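Subject: Re: [film-list] Which cut of Mirncombe are we showing?
From: Hajnalka Juhász
Date: 31 Dec 2023

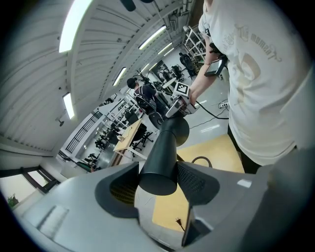
1. Which cut

Replying to the message quoted here, and then a couple of points on the booking.

> The listing site gives Mirncombe a running time of
> 108 minutes, but the disc I borrowed from the library
> is a good deal longer. Is there a director's version,
> and which one is in the June program? I would rather
> not sit through the harbor trial twice if it's the
> same film with a longer ending.

There are two versions. The 108-minute one is what played in theaters. The longer one was put together for television and shown over two nights, and that is what the library has. We are showing the theater version.

They are different films in the second half. In the short cut, Lysenko comes back to the island, finds his brother running the ferry office, and keeps his name to himself until the inquest. The television cut tells you who he is in the first ten minutes and then spends a long time on the schoolteacher, who has maybe four lines in the other one. I like her scenes, but the inquest loses most of its force when you already know. The harbor trial is in both, I'm afraid - it is shorter in ours.

The ending you remember, with the letter read aloud on the dock, is only in the television cut. Ours stops at the gate.

2. Booking

Flerkora wants $400 for a single showing, up from $269 last time. I asked whether the old rate could stand if we took Cletwood from them as well, and they said they would get back to me. If anyone has seen Cletwood recently, please tell me whether it holds up. My memory is of a slow first hour and a very good fire.

3. Subtitles

The print has English subtitles for the dialogue but not for the songs. The second song matters a little to the plot, so I can type up a translation and leave copies by the door.

Please send anything else for the June program to the list and not to me directly - my inbox has over 4,000 messages in it and yours will get lost.

Hajnalka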